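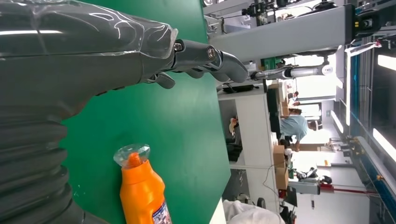 Saturday, bench 2 -- glue line tests, second batch

Started at 9.15. Damp in the store again, so the beech strips came through to the workshop last night and had the whole night on the rack. Moisture meter was steady this morning and I stopped fussing with it.

Cut 44 lap joints from the Fenusside beech. Threw out 6 for knots or torn grain near the overlap. Same overlap as the first batch, same clamps, same brush. Serpil Tokgöz mixed the glue and I spread it, which is the other way round from last time. Worth remembering if the spread of results changes.

Half with the Vositham glue, half with the Millier. The Millier is thicker than I remember and skins over fast. Anything left open for more than a few minutes I scraped back and did again.

Pulled the first batch while the clamps were on. Best joint went at 1,436 newtons and took a long splinter of wood with it. Worst was 842, a clean break along the glue, shiny on one face. Probably starved -- I had that one clamped very hard. The rest sit between the two with no pattern I can see yet.

The Sjöberg vice is slipping again on the left jaw. Packed it with card for now. Needs a new screw, or at least the old one cleaned and greased. Please don't use it for the pull tests until that is done.

Serpil thinks we should sand half of the next lot and leave the others straight off the saw. Agreed, but I'd like one more plain batch first so there is something to compare with.

To do:
Label the offcuts before they get mixed up again
Order brushes, the narrow ones
Copy the July readings into the shared sheet
Clamps off Monday morning, not before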